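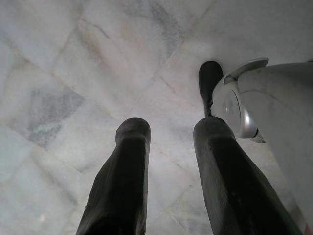
Main room floor. Polished marble, set on the diagonal.

Quoted 3000 to "restore" this floor. Am I being had?
Flooring and Surfaces > Stone and Tile

gritty_kitty
We took over a place in July with marble tile through the main room, 1302 square feet counting the hallway. White and light gray with a bit of pinkish cream in it. I'm not crazy about it but it came with the place and it isn't going anywhere.

A man named Florian Mösli came by to price it. Very polite, nice shoes, shined a little flashlight sideways across the tiles and sighed a lot. According to him the floor is "starving" and needs a full hone and polish, then two coats of Clutorier sealer, then a maintenance visit every spring for 215. Total for the first round is 3000.

My problem is that I look at this floor and it looks polished to me. I asked him what exactly was wrong and he said the damage was "below the visible level." I've bought used cars. I know what that sentence is.

So, questions. Does marble starve? Does anyone here use Clutorier? Is there any test I can run myself before I hand over the money?

tilebrain
Marble doesn't starve. It's a rock.

The flashlight trick is real, though, so don't write the man off completely. Low light across a polished floor shows you scratches and etching you'd never see from standing height. Do it yourself at night with the overheads off. If you see dull rings and drip shapes, that's acid etching (juice, wine, bathroom cleaner) and a sealer won't do a thing for it. If you see a gray path where people walk, that's wear and it will need honing sooner or later. If you see neither, keep your 3000.

Marguerite_T
I had the whole first floor done four years ago and I'd do it again tomorrow. Everybody on this board thinks every contractor is a crook. Some floors do need the work. Mine looked fine to me too until one tile was finished and I saw it next to the others, and then I was embarrassed I'd ever had company over.

gritty_kitty
Marguerite, did they do that one tile before or after you'd signed?

Marguerite_T
Before. It was the demo.

gritty_kitty
Right. Well, I wasn't offered a demo, I was offered a payment plan.

old_putty
Price per foot isn't crazy. Works out a little over two dollars a foot. I've seen higher and I've seen lower and the lower ones were not better. What I'd question is the yearly visit. Once a floor like that is polished and sealed there is not a lot for a guy to do for 215 besides mop it and write you an invoice.

Also ask what sealer they put down and whether it soaks in or sits on top. If Clutorier is a coating and it goes on over polished stone you will hate it. They scuff, they yellow, and then you're paying to have it stripped. Ask for the data sheet. If he won't send one, there's your answer.

tilebrain
Agree with putty on all of it except the price. Two-something a foot for honing that may not be needed is infinity dollars a foot.

Water test: put a few drops on a clean tile, wait fifteen minutes, wipe. If there's a dark spot under where the water was, the stone is drinking and a sealer might help. If not, it's either already sealed or tight enough not to care. Try it in a few places, near the door and near wherever you eat.

gritty_kitty
Did the water test Saturday morning. Tried it by the front door, by the TV wall, and in the hallway. No dark spot at the TV wall or in the hallway. Maybe the faintest shadow by the door, gone in a few minutes. My husband says he couldn't see it. I say I could.

Did the flashlight thing too. There's a dull patch near the door and fine scratches all over, the kind you'd get on anything people walk on. I didn't find rings.

Marguerite_T
So there IS damage.

gritty_kitty
There's a patch by the door where people have been walking in with dirt on their shoes. I'd put a mat on that before I'd put 3000 on it.

Now I need to tell you about the tables, because I finally read the whole quote and not only the bottom line. Page two has a line that says "stone tabletops, polish and seal, 200." I don't own any stone tabletops.

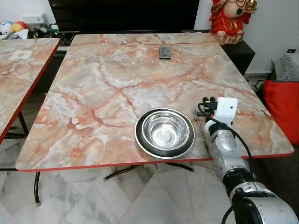 The tabletops are laminate. It's a marble pattern, pink and cream with those rusty orange streaks through it, red trim on the edge, dark metal legs. They came with the place like the floor did. We eat at them. You can see the edge band from across the room. I don't understand how somebody who does stone for a living looks at that red edge and writes down "stone tabletops."

So either he didn't look, or he looked and figured I wouldn't know. I can't decide which one I like less.

old_putty
Oh boy.

Do not let anybody near laminate with a polishing pad. The pattern is a printed sheet under a thin wear layer. Go through that and you can't bring it back. You'd be paying 200 to have your tables ruined.

sundaydinner
I'm going to stick up for the guy a little. My brother-in-law does estimates (gutters, not floors) and half of what goes on page two is a template. Somebody at the office types "tabletops" because the last customer had tabletops. It's sloppy but sloppy and crooked aren't the same. Call and ask before you decide.

tilebrain
If it's a template then what else on there is a template? Did he measure the 1302 or did he get it off the listing?

gritty_kitty
... He did not measure. I watched him the whole time. That number is in the listing.

tilebrain
And does it include the parts of the floor that are under a cabinet?

gritty_kitty
It includes everything. We have a long black TV cabinet along one wall and I promise you no one is moving that to hone what's under it. I asked. He said they "work up to the furniture."

sundaydinner
Okay I take some of it back.

Pilar_in_back
Different question, sorry to jump in. I have pretty much your tables, I think from the same era, and mine went cloudy where we set hot dishes down. What do you put your pots and bowls on? I see you've got a metal bowl straight on the top and a fork next to it and I'd be nervous.

gritty_kitty
The bowl is stainless and it has a wide black rim around the base. I don't baby these tables at all. Forks go down wherever they go down. Hot pans straight off the stove I keep away from it, that's about my only rule.

I don't know what to tell you on the cloudy part. Someone sold me a laminate cream once, Koller, and all I got out of it was fingerprints.

old_putty
Cloudy from heat is usually permanent on laminate, Pilar. If it's wax or old polish buildup it'll come off with warm water, a drop of dish soap and patience. Try that first in a corner. If it doesn't budge after two tries then it's in the surface and you should buy a tablecloth.

And I'd argue with "forks go down wherever." Dragging is what gets you. Setting one down is fine.

Pilar_in_back
Koller worked fine on mine, for what it's worth. You have to buff it off, you can't leave it.

gritty_kitty
I buffed it. I buffed it until my shoulder hurt. I'm glad it worked for you but I've got half a jar left if you want it.

Marguerite_T
I think it's a little unfair to go from one bad line on a quote to "all floor people are thieves." Get a second quote. Rimwood does stone, they did my sister's entry hall, and they did a sample tile for her without being asked.

tilebrain
Who said thieves? The word was "had."

Marguerite_T
It was implied.

gritty_kitty
I'm not against a second quote. I'm against being told my floor is hungry. But fine, I called Rimwood this morning. They asked me what I clean it with before they asked me anything else, which I'll give them. When I said whatever was under the sink they made a noise. What was under the sink is called Camska and the back label says "not for natural stone" in print I needed my good glasses for.

So that part is my own fault and I'd like it noted that I'm admitting it.

old_putty
Noted. Stop using that tonight. Get a neutral cleaner made for stone, mix it weaker than you want to, and dry it after. Dust mop daily if you can stand it. Grit is what makes your fine scratches.

tilebrain
Could be your dull patch by the door too. People scrub hardest where it's dirtiest.

sundaydinner
Did you ever call Mösli about the tables?

gritty_kitty
Called him at four. He said the tables were "included as a courtesy." I said they were included as 200 dollars. He said he could take that line off. I asked if he could take it off and measure the room, and he said the measuring was done "at the time of service," which I take to mean after I've paid the deposit. I also asked for the data sheet on the Clutorier and he said he'd have to see what he could share.

I told him I'd think about it. I'm not going to think about it very hard.

Marguerite_T
Well, that's disappointing. I still say have somebody do one tile for you.

gritty_kitty
Rimwood is coming out to do one by the door, where the patch is. If it looks so much better that I'm ashamed of the rest, I'll come back and say so. I'm putting a mat down in the meantime, and the tables are staying exactly as they are.

Pilar_in_back
I'd take the half jar if you meant it.

gritty_kitty
I meant it. Message me.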